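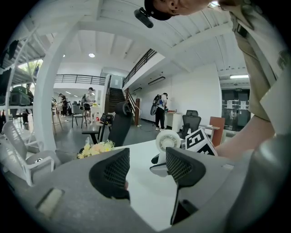 브리스트비, 2월

오후 네 시가 지나면 홀은 금세 시끄러워진다. 계단 아래로 의자 끄는 소리가 들리고, 누군가는 배낭을 멘 채 벌써 책상 앞에 붙어 있다. 학생 로봇 동아리 '니모(Nimo)'의 작업 시간이다. 처음 찾아간 날 나는 한 시간만 구경하고 나올 생각이었는데, 정신을 차려 보니 창밖이 깜깜했다. 그만큼 재미있었다!

니모의 올해 과제는 한마디로 '손으로 가르치기'다. 로봇 팔을 조종기로 움직이거나 동작을 한 줄씩 코드로 짜는 대신, 학생이 로봇의 손과 똑같이 생긴 그리퍼를 직접 쥐고 물건을 집는다. 집고, 옮기고, 놓는다. 그 과정이 손끝 가까이에 달린 카메라에 고스란히 담기고, 나중에 로봇은 그 기록으로 같은 일을 배운다. 말로 들으면 간단한데 막상 쥐어 보면 전혀 다르다. 사람 손가락이라면 눈 감고도 할 일이, 집게 두 쪽으로 줄어드는 순간 갑자기 낯설어진다.

동아리를 지도하는 올가 코우베크(Oľga Koubek)는 신입 부원에게 이론부터 가르치지 않는다. 첫날부터 그리퍼를 쥐여 주고 테이블 앞에 세운다.

"처음에는 다들 너무 빨라요. 평소 손으로 하던 속도가 몸에 배어 있으니까요. 그런데 그렇게 모은 기록을 돌려 보면 물건이 휙 지나가 버려요. 자기 손이 얼마나 성급한지 화면으로 보고 나면, 두 번째 시도부터 확 달라집니다. 저는 그 순간이 제일 좋아요."

그 말대로였다. 내가 지켜본 신입생 하나는 첫 시도에서 흰 테이프 롤 같은 둥근 물건을 세 번이나 놓쳤다. 굴러가는 걸 쫓아가느라 팔이 이리저리 휘청거렸고, 옆에서는 웃음이 터졌다. 그런데 한 번 돌려 보고 오더니 어깨에 힘을 빼고, 물건 바로 앞에서 잠깐 멈췄다가, 양쪽 손끝을 천천히 오므렸다. 깔끔하게 들렸다. 본인이 제일 놀란 얼굴이었다.

손끝은 부원들이 유난히 애착을 갖는 부품이다. 안쪽에 격자 모양의 구멍이 나 있는데, 이 무늬를 두고 벌어지는 토론을 듣고 있으면 웬만한 학회가 부럽지 않다. 촘촘하게 할 것인가, 성기게 할 것인가. 끝부분만 부드럽게 만들면 얇은 물건을 집을 때 유리할까. 지난 학기에 나온 시안만 11가지라고 한다. 떨어진 시안도 버리지 않고 상자에 모아 두었는데, 하나씩 꺼내 설명하는 2학년생의 목소리가 점점 커지더니 나중에는 거의 연설이 되었다.

흑백 무늬가 인쇄된 정육면체도 테이블의 단골이다. 네모난 표식은 카메라가 물체의 위치와 방향을 읽어 내는 기준이 된다. 기울여 놓아도, 일부가 가려져도 얼마나 잘 읽히는지 확인하는 것이 요즘 동아리의 숙제다. 한 부원은 이 표식 알고리즘에 푹 빠져서 공책 한 권을 통째로 손으로 그린 무늬로 채웠다. 컴퓨터로 뽑으면 금방인데 왜 굳이 그렸느냐고 물었더니, 그려 봐야 어디가 헷갈리는지 안다고 했다. 공책을 넘겨 보니 뒤로 갈수록 선이 반듯해지고 여백에 적은 메모도 길어졌다.

테이블 위에 꽃이 있다는 점도 마음에 들었다. 연노랑과 복숭앗빛 꽃 사이로 고사리 비슷한 잎이 솟아 있다. 로봇이 일할 곳은 결국 사람 사는 곳이고, 사람 사는 곳에는 네모반듯하지 않은 것이 훨씬 많다. 코우베크는 부원들에게 늘 이렇게 묻는다고 한다. 너희 집 식탁에는 지금 뭐가 올라가 있니?

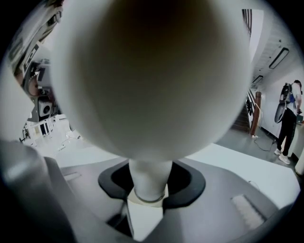 이 질문은 '현(Hyun)'이라는 이름의 소모임으로 이어졌다. 부원들이 집에서 흔히 보는 물건을 골라 오고, 다 같이 집어 보고, 무엇이 왜 어려웠는지 적는 모임이다. 목록을 읽는 재미가 쏠쏠하다. 삶은 달걀, 양말 한 짝, 반쯤 쓴 치약, 할머니의 돋보기안경. 옆에 적힌 한 줄 평도 제각각이다. 달걀 옆에는 "겁먹으면 진다", 양말 옆에는 "어디가 끝인지 모르겠음"이라고 되어 있었다.

둥근 물건은 모두에게 어렵다. 손끝이 닿는 면적이 좁고, 중심에서 조금만 벗어나 잡아도 미끄러진다. 부원들은 그래서 물체의 가장 넓은 곳을 찾는 연습을 따로 한다. 위에서 내려다보지 말고 몸을 낮춰 옆에서 볼 것, 손목을 먼저 맞추고 팔은 나중에 움직일 것. 나도 해 봤다. 사과 한 알을 들어 접시에 올려놓는 데 성공했을 때는 부끄럽게도 만세를 불렀다(부원들이 박수까지 쳐 주었다).

이렇게 쌓인 시도가 지난달까지 643회다. 물론 다 쓸 수 있는 기록은 아니다. 손이 카메라를 가린 것, 누가 테이블을 툭 친 것, 집다 말고 재채기를 한 것까지 섞여 있다. 기록을 고르는 일은 3인 1조로 한다. 한 사람이 재생하고, 한 사람이 판정하고, 한 사람은 이유를 받아 적는다. 지루할 줄 알았는데 이 시간이 의외로 인기다. 남의 손동작을 오래 들여다보면 누구 것인지 바로 알아맞힐 수 있게 된다고 한다. 망설이는 손, 한 번에 내려오는 손, 마지막에 꼭 한 번 더 고쳐 잡는 손. 이름표를 가리고 주인을 맞히는 놀이도 생겼다.

실패한 기록도 따로 모은다. 부원들은 이 폴더를 무척 아낀다. 떨어뜨린 뒤에 다시 집는 장면이 들어 있어서다. 한 번에 잘된 동작만 배운 로봇은 물건을 놓치면 어쩔 줄 모르고 멈춰 버릴 수 있다. 다시 손을 뻗는 법도 누군가는 보여 줘야 하고, 그래서 이 동아리에서는 물건을 떨어뜨려도 녹화를 끄지 않는다. 떨어뜨린 사람이 끝까지 주워 올릴 때까지 옆 사람들은 숨을 죽이고 기다린다.

봄에는 학생 로봇 대회 '클라섹스(Clasex)'가 기다린다. 처음 보는 식탁을 제한 시간 안에 정리하는 종목에 나간다. 어떤 물건이 올라올지는 경기 직전에야 알 수 있다. 등록한 팀은 11개, 니모는 첫 출전이다. 성적 이야기를 꺼내자 부원들은 손사래를 치면서도 눈을 반짝였다. 작전 회의에서는 큰 물건부터 치우자는 쪽과 깨지기 쉬운 것부터 옮기자는 쪽이 팽팽하게 맞섰고, 결론은 그날 나지 않았다. 다음 모임까지 각자 집에서 식탁을 치우며 순서를 적어 오기로 했다.

"부모님들이 제일 좋아하시는 숙제예요." 코우베크가 웃으며 말했다.

작업이 끝날 무렵, 아까 그 신입생이 다시 테이블 앞에 섰다. 이번에는 왼손으로 해 보겠다고 했다. 오른손잡이의 버릇이 기록에 너무 많이 들어간 것 같다는 이유였다. 들어온 지 얼마 안 된 학생이 벌써 데이터의 치우침을 걱정하고 있다니! 첫 번째는 빗나갔고, 두 번째도 빗나갔다. 선배 하나가 가방을 싸다 말고 옆으로 와서 물건을 제자리에 다시 놓아 주었다.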